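Sinelen Community Workshop – Member Forum
Shared Projects > Hand-held gripper build

Posted by levchenko_bench, January 10, 2021

Members are advised that the hand-held gripper is now in use for folding trials. The linkage on each side runs on metal pivot pins, and the finger pads are dark blue. Soft cloth on a printed pink sheet was chosen as the first task.

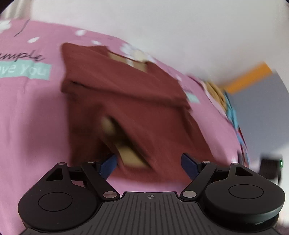 The printed parts took 18 hours in total. Comments on the finger pads are invited before the second unit is started.

Posted by Enov

I would respectfully question the choice of material. A thick cloth is forgiving. Thin cotton would be a fairer test of the pads – and a harder one.

Posted by levchenko_bench

The point is noted. I do not agree that thick cloth is forgiving, as several layers must be held at once and the pleats spread above the fingers.
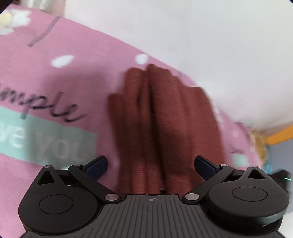

Re: Finger pads and grip

Posted by Vija Šimkus

My concern is wear. The Bendberg arm needed new pads after 900 cycles, and I would ask that a count be kept for this one. When the jaws close on a narrow neck of cloth, the load falls on a small area of each finger.

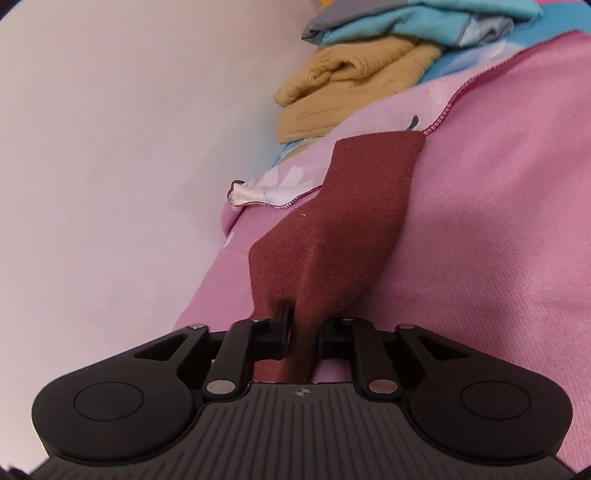
Re: Cycle count and second unit

Posted by levchenko_bench

A log sheet will be kept, with an inspection at 1,000 cycles.

Posted by Enov

I maintain my view on the cotton, but have no objection to the log. Please order spare pins with the next batch.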